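Workshop notebook, grocery station
Entry dated 25/03/2023. Recorded by Nuanchan Kaewmanee.

Project Datura, produce picking. The purpose of this session was to gather teleoperated examples for the basket task, with the wrist cameras recording alongside the head view. The operator script is unchanged from the Foulkes trials. 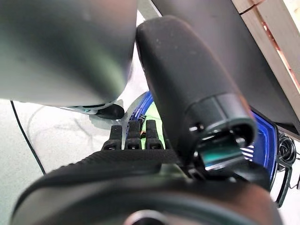 Camera clocks were compared before the first episode and agreed. Episodes are to be labeled by item and by hand used. Where both hands are used on one item, the label is "both" – please do not enter two separate labels, as the Zulten import tool will reject the file. 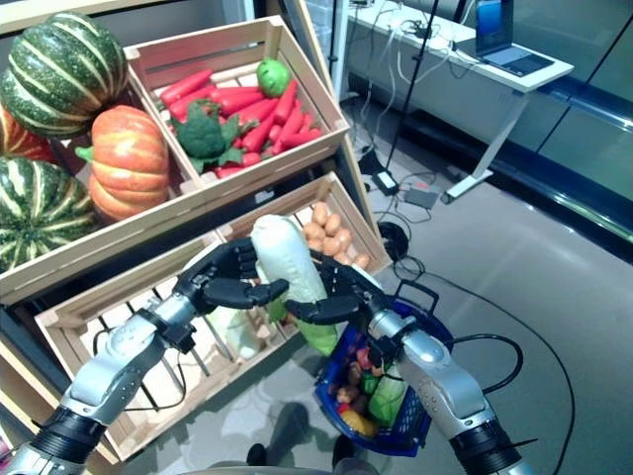 We recorded 19 episodes with napa cabbage and 11 with potatoes. Of the full set, 3 were rejected for late starts. They remain in the archive under the reject flag and should not be deleted.

Carrying the basket in one hand while reaching with the other is still the least well covered part of the set. The left hand has to reach well into the lower crate, and the operator asked for a slower arm speed there. This was granted for the last 6 episodes, and the setting is noted in each file header. 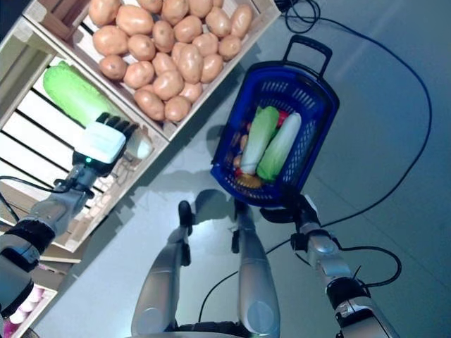 Page last changed: 25/03/2023, N. Kaewmanee

Training on the Nundero machine should wait until the labels have been read by a second person. Slow and normal speed episodes are to be kept in separate folders.
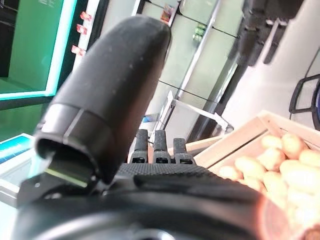
Open items

Second reading of labels – not yet assigned.
Cable routing on the floor near the crates to be reviewed.
More potato episodes with the basket held in the right hand.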